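Our house rules for two arms and one table

I finally wrote down our rules for running the pair of arms, and I'm more excited about a page of rules than any adult should be. Rochelle Ferreira has been after me since we left the old Bretside room to get them out of my head and onto the wall. So, October project!

The first version had 40 rules. Way too many. I cut it down hard, and these are the ones that survived 457 logged runs.

Rule 1. Cables get checked before power goes on. Run a hand along the whole length, base to wrist, and look at every clip. A loop that's fine with the arm parked can be much too short with the arm stretched out across the table.

Rule 2. One arm owns the middle. With a tray in the center and tins and trays farther back, both arms always want the same patch of table, so the script has to say which one gets it. The other holds off until the middle is handed over (we call this "the Ljungberg rule", long story, there was a dented wrist).

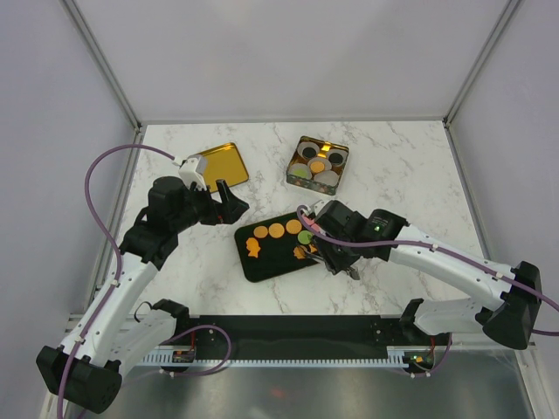
Rochelle wants rule 2 to go further. In her view the waiting arm should hold at a named position that's written in the script, and if you can't point to the line where it's written, you don't press start. I argued for a day and then added it. She's right, and I love how much easier it makes reading somebody else's script.

Rule 3. Learn the object before you close on it. Shiny printed lids are my favorite test for this, all glare and busy artwork. Look through the wrist view with the fingers open, on either side of where you plan to grip, and check the pads while you're there. If a felt edge is getting rough, write it in the log. 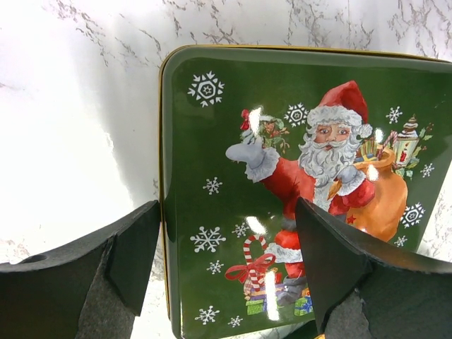 Rule 4. Stop means hands off

Whoever says stop, everything stops, and no reaching in until both arms are confirmed still. Say it out loud. Every 200 runs we test the stop button on purpose and sign the sheet.

I'm sure rule 5 is coming. Probably something about labeling scripts, mine are a mess.

Comments (3)

Lirkix
We do the out loud thing too. Feels silly for a week and then you can't work without it.

Jerkidell
Do you log pad changes per finger or per pair?

Rochelle Ferreira
Per finger! And rule 5 is labeling, I already have a draft.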